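Open day at Narnano: teaching by hand

Lulta opened its Narnano workshop to visitors on 6/5/23, and most of the floor time went to data collection.

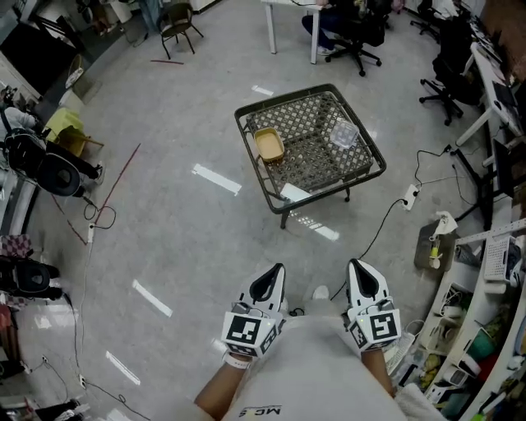 The method does without an arm during recording. An operator works with a gripper in each hand, and the marker patterns on the grippers give the software a reference for position and orientation. The recorded motion is later fitted to Rey, the firm's two-armed bench unit, by a planner called Vekanov.

Tasks are kept domestic: trays, lidded containers, sheets of paper on a low table. Each is recorded in short takes of up to 30 seconds. Lulta's target is 3000 takes before it trains a new model, with 5 per cent held back for testing. Takes in which the markers are lost for too long get discarded at the end of the shift.

Rey ran in the afternoon. It moved a tray across a bench in three attempts, the second of which stalled when the planner rejected a wrist angle. Staff put this down to joint limits that a human forearm doesn't share. A revised wrist is due in October.

Copyright Lulta. All rights reserved. | Contact | Back to top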